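Trutbridge repair library opens its doors in January 2026

Trutbridge has a new place to borrow a drill, a sewing machine or a carpet cleaner, and people have taken to it with real gusto. The town's repair library opened in the old seed merchant's shop on Mill Row this month, and 67 households signed up on the first morning!

The idea came from Akinyi Mosoti, who moved here from Mokville and missed the lending shed at the end of her old street. She spent the best part of a year asking neighbours what they had sitting in lofts and garages, and the answers were wonderful – a cider press, three sorts of wallpaper steamer, and a telescope that has already been booked out until spring.

A crowdfunding page raised £2918 towards shelving, insurance and the first year's electricity bill. The landlord has agreed to a low rent until June, when the lease comes up for review.

There is a workbench at the back as well, where members can bring in lamps, toasters, radios and anything else that has given up on them. Sioned James, a retired electrician, runs the bench with a couple of friends from her evening class in Telitz, and she is teaching people how to change a fuse, wire a plug and tell when a flex has had its day.

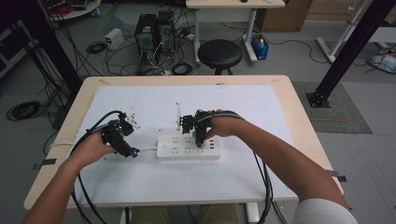 How much does it cost to join?

Membership is £2 a month for a household, and that covers as many loans as you like, one large item and three small ones at a time. Use of the workbench is included, though you will need to pay for any spare parts.

Each loan lasts a week and can be renewed if no one else is waiting. Larger items such as the carpet cleaner and the cement mixer have to be booked ahead, either at the counter or by phone. Members under 18 need a parent or carer to sign for power tools.

The shelves hold 80 items so far and there is room for plenty more. Top of the wish list are a good long ladder, a second sewing machine and a pressure washer – the one on loan now has a queue of people with mossy patios. Camping gear would be very welcome before the summer.

"I thought we'd get a few drills and a lot of fondue sets," said Akinyi. "We did get the fondue sets, and they keep going out!"

Next on the list is an evening of bicycle repairs, with Sioned showing how to mend a puncture and true a wheel. Places are free for members and can be booked at the counter.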